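3.2. Percepción de la veta y juicio de autenticidad en superficies de madera

La literatura sobre mobiliario escolar y de oficina ha tratado el acabado de los tableros casi siempre desde la resistencia al desgaste o la facilidad de limpieza. El efecto del dibujo de la veta sobre el juicio del usuario ha recibido menos atención. En esta sección se analizan las respuestas de 218 participantes de Imdale y Kusside a la parte visual del cuestionario, centrada en la dirección de la veta, su contraste y la relación entre tablero, estructura y pavimento.

Las preguntas de preferencia se formularon en una escala de 2 polos («artificial» y «natural»), sin valor intermedio rotulado. El orden de los bloques se alternó entre ambas sedes. El grupo de Kusside respondió por la mañana y el de Imdale a partir de las cuatro de la tarde, diferencia que se incorporó al modelo como covariable y que no alcanzó significación.

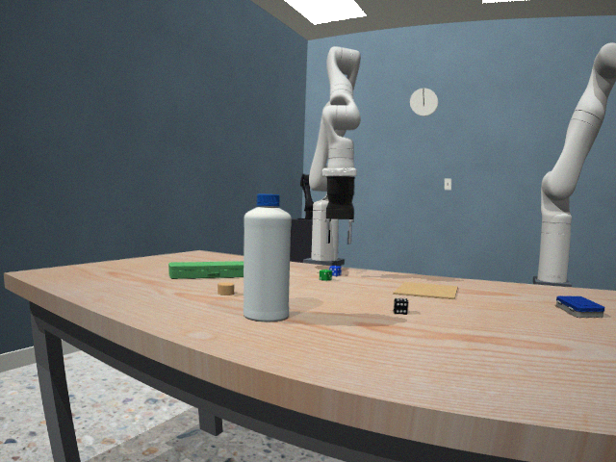

Noelia Cifuentes objetó, durante la revisión interna, que el término «natural» mezcla dos juicios distintos: el de procedencia del material y el de agrado, y que un encuestado puede considerar auténtica una veta que le resulta desagradable. La objeción se recogió en la segunda versión del instrumento, en la que ambos juicios se puntúan por separado. La correlación entre ellos fue moderada en las dos sedes, algo más baja entre quienes declararon experiencia en carpintería.

La regularidad de la veta resultó el predictor más estable. Las bandas paralelas, estrechas y casi rectas se asociaron con puntuaciones bajas de autenticidad, mientras que las transiciones graduales entre zonas lisas y zonas de dibujo marcado elevaron la puntuación. El resultado coincide con lo observado por Manzano y Räsänen en la fase exploratoria de Drutmont, realizada con muestras físicas de menor tamaño.

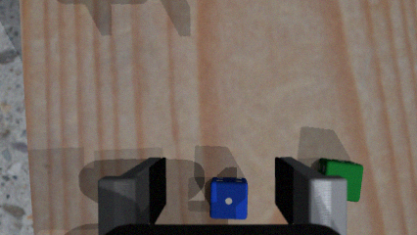

El contraste cromático operó en sentido menos claro. Un tono general pálido con líneas pardas o anaranjadas recibió valoraciones dispersas, y la dispersión aumentó con la edad. No se dispone de una explicación satisfactoria; el efecto podría deberse a la familiaridad con los barnices oscuros, variable que el cuestionario no recogía.

En cuanto al conjunto de mesa y suelo, la combinación de tablero claro y estructura gris oscuro (figura 4) representa un tipo frecuente en el equipamiento de aulas. 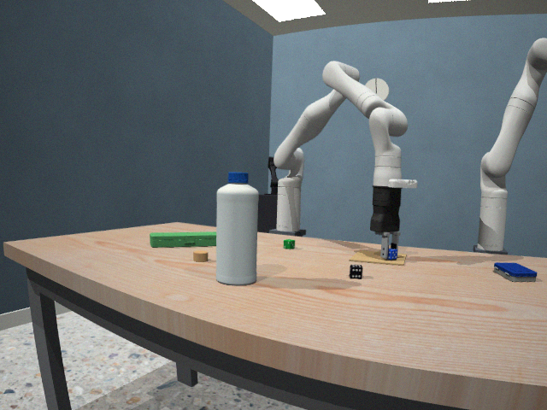

Figura 4. Tablero de madera clara con canto frontal curvo y bastidor gris oscuro. Fuente: Archivo Prieto. Reproducido con autorización.

El canto merece mención aparte. De los 525 comentarios libres codificados, 42 se refieren de forma expresa al borde del tablero, en su mayoría para señalar si la veta continúa o se interrumpe en él. La codificación fue realizada de manera independiente por Iqra Virk y Eusebio Nieto, y las discrepancias se resolvieron por consenso.

Los pavimentos moteados de tipo terrazo introducen una segunda textura, de grano irregular y sin dirección dominante.

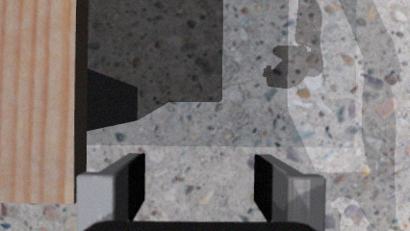

Los modelos con término de interacción entre textura del suelo y regularidad de la veta mejoraron ligeramente el ajuste respecto a los modelos aditivos. La mejora se concentra en la submuestra de Imdale y desaparece al excluir las respuestas incompletas, por lo que en la sección 3.3 se conserva la especificación sin interacción.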